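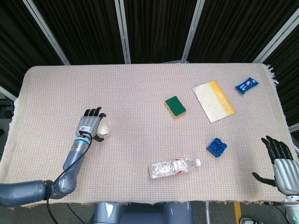
1/ Zavbridge v Mirkitz, women's semi, game two: a thread from the cheap end

21 Dec 2025. Tip-off was pushed back because the shot clock at the north end had decided every possession lasted 7 seconds. Given how we started, I'd have left it alone.

2/ First quarter. Zavbridge turn it over on the opening inbound. Then again on the next one. The coach used a timeout so early that people were still in the canteen line, and I include myself in that.

3/ Mirkitz run the same high screen they ran all last season. Everyone in the building knows it. The bloke behind me called it out loud each time, in advance, and our guards still went under it as though meeting it for the first time.

4/ Down 14 at quarter time. I've defended this club through two relegations and a mascot redesign, and I'd like that noted somewhere.

5/ Crowd given as 436. The stadium holds 2,000, so there was plenty of room to put your coat down. The drum kid took a whole row.

6/ Second quarter was better. We went zone, Mirkitz forgot how to shoot from the corners, and our backup centre picked up three offensive boards in one trip before finally laying it in. Ugliest basket of the summer. I stood up for it.

7/ Half-time entertainment: under-10s from Skendance, full court, one hoop apparently off limits by mutual agreement. Final score 4-2. Best ball movement of the day by a distance.

8/ Third quarter. Level at 48. Our captain hits a three off the wrong foot and looks at her own hand for a bit. Next trip she does it again. The drum kid loses all sense of tempo.

9/ Fourth foul on our centre with most of the last quarter to go. It was a foul. I yelled that it wasn't, for reasons of tradition.

10/ Up one, 9 seconds left, Mirkitz ball. High screen. HIGH SCREEN. And we went over it! Contested jumper, front rim, rebound ours, two free throws, one made. 71-69.

11/ Series square at one apiece. Decider is at Biwott, neutral floor, where the rims are tight and the parking is a paddock. Winner gets the final in February.

12/ For anyone asking about tickets: same price as today, kids free, and the club says the bus is going if it fills. It has never filled. I'm on it anyway.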